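3.2 Seated work and table shape in shared rooms

The second part of the study looked at how people settle at large shared tables when no seat has been assigned to them. Earlier work on office furniture has dealt mostly with the single desk, where reach, chair height and screen distance can be set for one person. A shared table is harder to plan. Its users differ in size and in the work they bring, and each person's choice of seat limits the choices left to the next. We therefore treated the table edge as the main unit of study and recorded where along it people chose to sit, how long they stayed, and how far they spread their belongings.

Observations were made at two sites. The Stemcombe site is a public reading room with straight-sided tables placed in rows. The Callora site is a mixed-use building in which the shared rooms are furnished with tables of several outlines, both straight and curved. A total of 1,675 sittings were recorded across the two sites. A sitting was counted when a person remained in one place for at least 14 minutes. Shorter stays were noted but left out of the analysis, as were groups who had reserved a whole table in advance.

Observers worked from a printed floor plan divided into edge segments of equal length. At the start of each half-hour they marked every occupied segment and noted whether the user's forearms were resting on the surface, held above it, or kept below it. Forearm position was included after the pilot, in which Türkmen's coding sheet for reading rooms proved too coarse to separate active work from waiting. The revised sheet added one column and took no longer to complete.

Users of the curved tables tended to sit close in, with the trunk near the edge and both forearms brought forward (Figure 4). This posture was recorded more often at the long, gently bowed sides than near the narrow ends, where users were more likely to turn the chair and work at an angle. 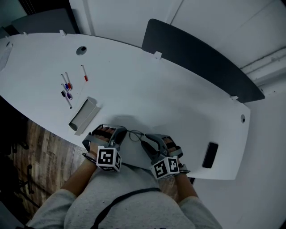
Shared Spaces and Furniture Group, Section for Interior Planning
Figure 4. Seated position at the near edge of a long, curved table, with both hands on the tabletop.

The difference between the sides and the ends has a plain geometric cause. Along a shallow outward curve, neighboring users face slightly away from one another, and their working areas separate as they extend toward the outside of the table. Toward the middle the same areas draw together. A user who spreads papers forward will therefore meet a neighbor's papers sooner than at a straight table, while elbow room at the edge is somewhat greater. Several users at Callora described this in their own words during the exit interviews. One said that she had "plenty of room until I needed to put the folder down."

Straight tables showed the opposite pattern. Conflicts over space arose at the elbows and were usually settled by moving the chair. At Stemcombe, users left an empty segment between themselves and the next person whenever one could be had, and the end seats filled first on every day except Tuesday, when a standing class took up two rows before general opening.

Noise and light were also recorded, though neither explained much of the variation in seat choice once table outline had been considered. Seats near windows were preferred in the morning at both sites. The preference faded after noon and had disappeared by the last observation period. We did not measure glare directly, and the effect of pale tabletops on reading comfort remains open.

Two limits should be kept in mind. First, the sites differ in purpose as well as in furniture, and the comparison cannot fully separate the two. Second, the edge segments were drawn at a fixed length, which suits straight tables better than curved ones. Kolář has proposed a segment based on chair width, and Arroyo is now testing that approach on the Risard floor plans. The results in Section 4 use the fixed segment throughout.

Reading time: 14 minutes
Contact: Matúš Kolář and Severino Arroyo | Copyright the authors | Back to top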